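Section 10. Setting Up the Scoreboard for Game Day

The Fustska 3106 is a tabletop scoring console for baseball and softball. It drives one outfield scoreboard, one pitch clock and, if your league insists, one horn. This section covers getting it ready before first pitch. It assumes you have already mounted the board on its posts and run the cable, as explained in Section 9. If you skipped Section 9, the board is probably still in its crate, and nothing that follows will help.

Before you start

You will need the console, the gray data cable, the power supply and both lineup cards. You will also need a table in the shade. The console display can be read in full sun, but only by people with better eyes than the ones who usually get asked to keep score.

CAUTION: Use only the power supply that came with the console. The Dulby speaker amplifier uses a plug that fits the same socket and delivers a different voltage. It will fit beautifully, and then you will need a new console.

Powering up

1. Check that the console switch is in the OFF position.

2. Connect the data cable to the port marked BOARD. The port marked AUX is for the horn.

3. Plug in the power supply and turn the switch to ON. The display shows HELLO, then the software version, then a row of dashes.

4. Wait for the dashes to clear. Pressing keys while they are showing does not speed things up, though the console will remember every key you pressed and carry them all out afterward.

5. Press TEST. Every lamp on the board lights, goes dark, and lights again. Send someone with a loud voice to stand at second base and report any digit that looks wrong. An 8 with a missing lamp can pass for a 6 or a 9, and you will hear from both dugouts.

Entering the game

1. Press NEW GAME. If the display asks KEEP OLD? the last game was never closed. Press NO unless you are resuming a suspended game.

2. Enter the visiting team first, using the letter keys. Names are limited to 10 characters. Dernow fits. Dernow Township Athletic Boosters does not, whatever it says on the shirts.

3. Enter the home team and press OK.

4. Set the number of innings. The factory setting is nine. Youth leagues should change this now, while everyone is calm.

5. Set the run limit per inning, or leave it at zero for no limit. With a limit set, the console beeps when the limit is reached and changes sides by itself. It does not ask the umpire first.

NOTE: The console stores up to 600 completed games. When the memory is full, it erases the oldest one to make room for the new one. If a season matters to you, copy it to a memory stick before the next one starts.

Pairing the pitch clock

The Lill pitch clock has no cable. It talks to the console by radio, on a four-digit channel code. The factory code is 1106, and it is the same for every clock we ship. If there are two diamonds at your park, change the code on one of them, or each field will be running the other one's clock.

1. Stand the clock behind home plate, facing the mound, and switch it on.

2. On the console, press MENU, then CLOCK, then PAIR.

3. Type the channel code and press OK. The clock shows two green bars when it has found the console.

4. Press START and watch the clock count down, then press RESET. Do this at least once with the pitcher watching, so that there can be no talk later of not having seen it.
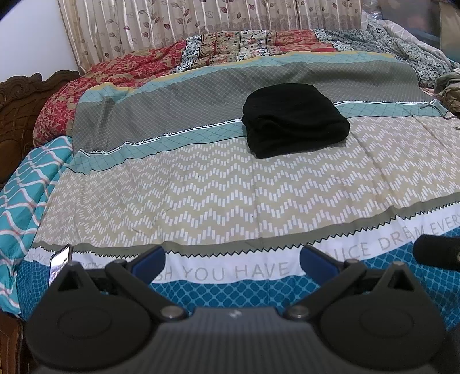
Ours paired on the first try and then lost the signal every time the catcher stood up, until we moved the clock two steps toward the third-base side, wrote one Wednesday-night league. We have since tested this with a catcher of our own and have to agree. Keep a clear line between clock and console, and count the catcher, the umpire and the on-deck hitter as walls.

Keeping score

Use the + and - keys for runs. BALL, STRIKE and OUT each add one. The third out clears the count and changes sides. The fourth ball clears the count but moves no runners, as the console has no idea who is on base.

To correct a mistake, press UNDO. It steps back one key press at a time, as far as the start of the current half inning. Past that point you must use EDIT LINE and retype the inning score.

CAUTION: Do not hold UNDO down. It repeats, quickly, and the whole park can watch it happen.

Rain delays

Press HOLD. The board keeps the score and the pitch clock stops. Unplug the console and take it indoors - the board is weatherproof and the console is not. An internal battery keeps the game in memory overnight. When play resumes, power up as before and answer YES to KEEP OLD?

Closing the game

1. Press END GAME and hold it until the display shows FINAL.

2. Leave the final score up as long as you like, or as long as the home team likes.

3. Turn the console off before unplugging the data cable. Coil the cable loosely and store it with the console.

For horn settings, see Section 11.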